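**Two arms on one table, right one drifts after warming up**

Posted by Hala Tazi, September 1, 2018

Building a pair of small arms at home to push alphabet blocks into a row. Both run off one Rotaler supply. The left is fine. The right starts well, then lands a bit to one side after 20 minutes or so. Its wrist encoder read 2,814 at the home position when cold and 2,774 later. I've swapped the servo already. Any ideas?

**Bukola Effiong**

Forty counts is too much for heat alone. I'd look at the cable before the motor. If the loop at the wrist is short it pulls on the joint, and it gets worse as the clips creep. Mine did this in December – I gave it more slack and re-homed it.

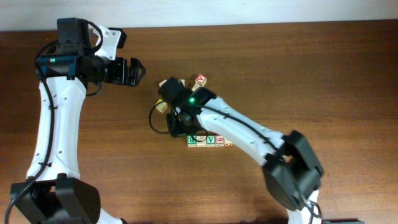

Also drop the speed to 300 while you test. At 900 you can't tell drift from overshoot. Check the grub screw on the wrist horn too, and put thread lock on it.

**Ivard**

Had the same with a Braston kit. Bought a new supply and it went away, don't know why.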